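経費・支払まわり 点検チェックリスト(コメント付き)
読了時間:10分

対象はGrarnsideの本社経理と、Clindow営業所の小口現金。点検日 29/10/2023。前回は4月。前回の指摘で残っているものは各項目に「継続」と書いた。急ぎでまとめたので文体ばらばらです、すみません。

判定の書き方
○=問題なし △=直せば済む ×=次の締めまでに対応 -=今回見てない

1. 小口現金

1-1 金庫残高と出納帳の一致 … △
本社は一致。Clindowは差額113円。出納帳のほうが多い。切手の払い出しを一回書き忘れたっぽいが、裏付けなし。雑損で落とす前に切手の受払簿を見ること。

1-2 出納担当と記帳担当が別か … ×(継続)
Clindowは同じ人が両方。4月にも書いた。人が足りないのは分かるが、月末の実査だけでも本社から誰か行けないか。テレビ会議で金種表を見せてもらうだけでも、今よりはまし。

1-3 仮払の未精算 … △
一件、出張の仮払が20日を超えて残っている。本人には連絡済み、領収書待ち。規程では10日以内。規程のほうが現実に合ってない気もするが、それは別の話。

1-4 金庫の鍵と暗証番号 … ○
番号は担当交代のときに変更済み。変更の記録もあり。予備鍵の封筒、封印印あり。

1-5 領収書の原本 … ○
抜き取りで見た分は全部あった。感熱紙のものが薄くなってきている。コピーを添付するか、早めにスキャンを。
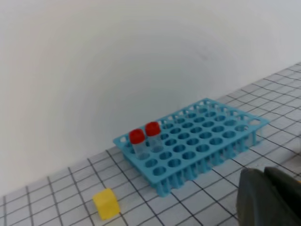

あと、宛名が「上様」のものがまだ混じっている。少額なので今回は通したが、来期からは差し戻しでいいと思う。宛名の件は新人研修の資料にも入っていなかった。追記をお願いします。

2. 支払承認

2-1 請求書・発注書・検収書の三点照合 … △
だいたいできている。Awanからの請求だけ発注書なしで払っている月がある。基本契約があるから要らない、という説明だったが、基本契約には個別発注書を出すと書いてある。どちらかに揃えること。契約を直すなら法務に早めに。

2-2 承認権限表どおりか … ○
金額の区分と承認者、ずれなし。代理承認は一件、委任メモあり。メモに期限が書いてないので次からは入れる。

2-3 二重払いのチェック … ×
Balauへの送料3,852円、二回払っている。一回目は請求書PDF、二回目は郵送の原本で登録。請求書番号の頭にゼロが付いているかどうかで、システムが別物と判断したもよう。先方に連絡して次回相殺で合意済み、とのことだが書面がない。メールでいいのでもらうこと。

2-4 支払先口座の変更手続き … ×
ここが今回いちばん気になった。変更依頼をメールだけで受けて、そのまま登録しているのがある。折り返し電話での確認記録なし。電話は依頼メールに書いてある番号ではなく、マスタに元からある番号にかける。かけた日時、相手の名前、確認した人を変更票に書く。票の欄が足りなければ余白でもいい。とにかく残す。

2-5 振込データの作成者と送信者の分離 … ○
別の人。トークンも各自保管。引き出しに置きっぱなしは今回なし。

2-6 急ぎの支払の扱い … △
「至急」の付箋だけで順番を飛ばしているものあり。理由欄が空白。付箋は剥がれるし、後から見ても何も分からない。稟議のコメント欄に書いてください。

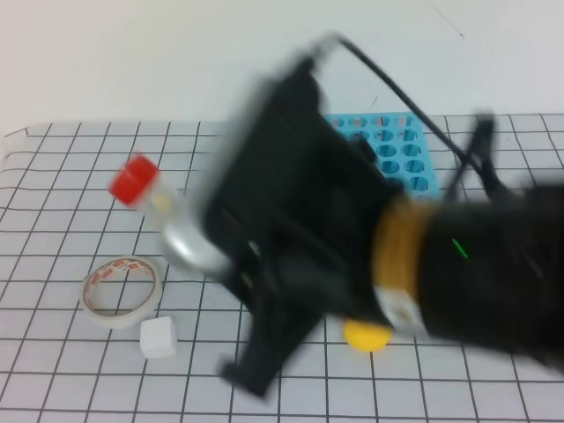

3. コスト見直し(ついでに見た分)

3-1 使っていないソフトの契約 … △
退職者のIDに課金が続いているものがある。人事から退職連絡は来ているのに、情シスで止まっていた。連絡先に経理も入れる。過去分の返金は契約上むりそう。止めるのは今月中に。

3-2 通信回線 … -
時間切れ。次回。明細は取り寄せ済み、青いファイル。

3-3 複合機のカウンター料金 … △
Clindowのカラー比率が高い。初期設定がカラーのままだった。その場で白黒に変更してもらった。効果は次の請求を見ないと何とも。

3-4 自動更新の契約一覧 … ×
一覧はあるが、解約通知の期限の列がない。更新日だけ見ていると間に合わない。三か月前通知の契約もあるので、列を足して、期限の早い順に並べかえる。総務と経理で別々の一覧を持っているのもやめたい。一本にする。

3-5 早期支払の割引 … ○
条件のある取引先は少ない。取れる分は取れている。資金繰りとの兼ね合いは財務の判断なので、ここでは触れない。

3-6 相見積り … △
ルールでは二社以上。備品はおおむねできている。修繕は一社だけのものがあった。「前もここだったから」は理由にならないので、緊急なら緊急と書くこと。金額の大小で扱いを変えたいなら、ルールの改訂案を出してもらえれば検討します。

4. 帳簿・締め

4-1 銀行残高の照合 … ○
全口座、月次で実施。照合表に作成者・確認者の印あり。

4-2 仮勘定の残 … △
仮受金に中身の分からないものが残っている。入金名義がカナの略称だけで特定できず。営業に一覧を回したが返事なし。再度まわす。期限を付けて。

4-3 売掛金の年齢表 … △
作ってはいるが、見た形跡がない。督促の記録も担当者のメールの中にしかない。年齢表の右側に備考列を作って、そこに一行ずつでいいので書く。

4-4 固定資産の現物確認 … -
今回は台帳のみ。現物は棚卸と一緒に。廃棄済みなのに台帳に残っているものがありそう、との話は聞いている。

4-5 システム権限 … ×
マスタ登録と支払入力の両方ができるIDがある。2-4の件と合わせると、かなりよくない。権限を分けるのが先、難しければマスタの変更履歴を月に一度、別の人が出力して確認印。履歴の出力自体は標準機能でできる。

4-6 仕訳の摘要 … △
「調整」「その他」だけのものが目立つ。半年後の自分が読んで分かるように書きましょう。修正仕訳は元の伝票番号も必ず。

4-7 電子データの保存 … △
メールで来たPDFの請求書、保存先が人によってちがう。共有フォルダに統一したはずが、個人のデスクトップにも。ファイル名は日付・取引先・金額の順で。検索できるかどうか試したら、取引先名の表記ゆれで引っかからないものがあった。株式会社を入れるか入れないか、決めて守る。

×の項目まとめ(優先順)
・2-4 口座変更の電話確認
・4-5 権限の分離
・2-3 二重払い、相殺の書面
・1-2 Clindowの現金、担当の分離
・3-4 契約一覧に通知期限

4月から持ち越しの1-2は、次も残っていたら役員会に上げます。おどしではなく手順書にそう書いてあるので。

各部の回答は、対応する・しない・保留のどれかと、担当者名、予定日。空欄で戻すのは無し。対応しない場合は理由も一行。「確認します」だけの回答は前回とても多かったので、今回は受付けません。

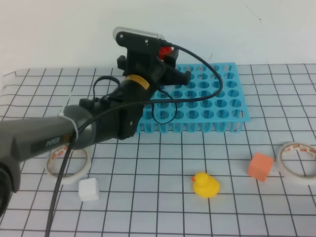 Daniyal Lashari:2-3の二重払いですが、請求書番号のゼロだけが原因ではないと思います。登録画面の重複チェックは番号と金額の両方が一致しないと警告が出ない設定です。金額と取引先と請求日の三つで見る設定に変えられるか、ベンダーに問い合わせ中。返事が来るまでは、振込前に取引先別の一覧を出して、同じ金額が並んでいないか目視でやります。一回およそ20分の作業増。あと4-5、権限は分けられますが、Clindowは休みの日の代わりがいなくなります。代理の運用を先に決めてください。

了解、2-3は設定変更の方向で。目視の一覧は印刷せずPDFで保存、確認した人の名前を入れること。代理の件は本社側で受けられるか聞いてみる。決まるまでは4-5は暫定で、履歴の確認印のほうを先に初めてください。

次回の点検は3-2と4-4から。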